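Kitchen odds and ends — the gallery

A few of you asked to see more of the kitchen after my last post (the one with the disastrous curtain rail), so I've put together a little gallery of the bits and pieces that live in and around ours. It's a small kitchen, 4 metres along the long wall, and it does a lot of jobs. It's where we cook and where the post piles up, and for a good part of most days it's the playroom too, whether I like it or not!

We moved in one December with two boxes marked KITCHEN and eleven marked MISC, which tells you how organised I am. I'd meant to have everything sorted by spring. I did get the shelves up, and I did finally get rid of the fondue set, but the toys have crept in steadily ever since and I've stopped fighting them. They've got the bottom drawer (the deep one, next to the tea towels) and in theory that's where they stay.

In practice they come out on trays. I'm a big believer in trays. I started with a set from Hokia, thin things that warped as soon as you put anything hot on them, and then I found a stack of plastic ones at the Troncoso closing-down sale for 55p each and bought far too many. They've done breakfast in bed, seedlings, jigsaws, drying paintings, one entire nativity set and a great deal of toast. A raised rim is the thing to look for. Anything round will head straight for the floor without one, and our floor slopes towards the back door, so you can lose a marble for a week.

The play food is a mixture. Most of it came in a big net bag from Stumura, and the rest is from jumble sales or was passed down from cousins, so nothing is the same size as anything else. There's a fried egg bigger than the frying pan. I used to weed it out every few months and then I'd get asked where the one missing sausage was, so now it all stays. I wash the plastic bits in the sink with a squirt of washing-up liquid and leave them on a towel overnight — the hollow ones hold water for ages and will dribble on you when you least want it.

Blocks get the same treatment, except the wooden ones, which only get a wipe with a damp cloth. I learned that the hard way with a set of Gilico ones that swelled up and never fitted back in their box.

Right, on to the gallery. Click to make it bigger if you're on a computer. On a phone you might have to turn it sideways. 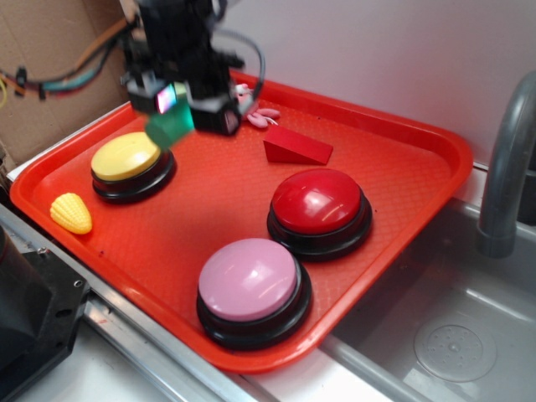
Toys on the red-orange tray, up by the sink. Big round buttons in yellow, red and pink, plus the yellow corn cob and a red wedge block. A green block is up in the air over the yellow button.

I do love big chunky buttons like those. They're so satisfying to thump, and they're easy for small hands (and for mine at six in the morning). If you're hunting for some, try the school supplies shelf before the toy aisle, as they're often cheaper there.

More pictures to come once I've cleared the windowsill, which currently has 25 yoghurt pots of compost on it and possibly one tomato plant. I also want to do a page on the inside of the cupboards, but that needs a proper tidy first and I'm making no promises about when.

If you've got a good way of storing play food that doesn't involve another plastic tub, do leave me a comment. I've run out of room for tubs.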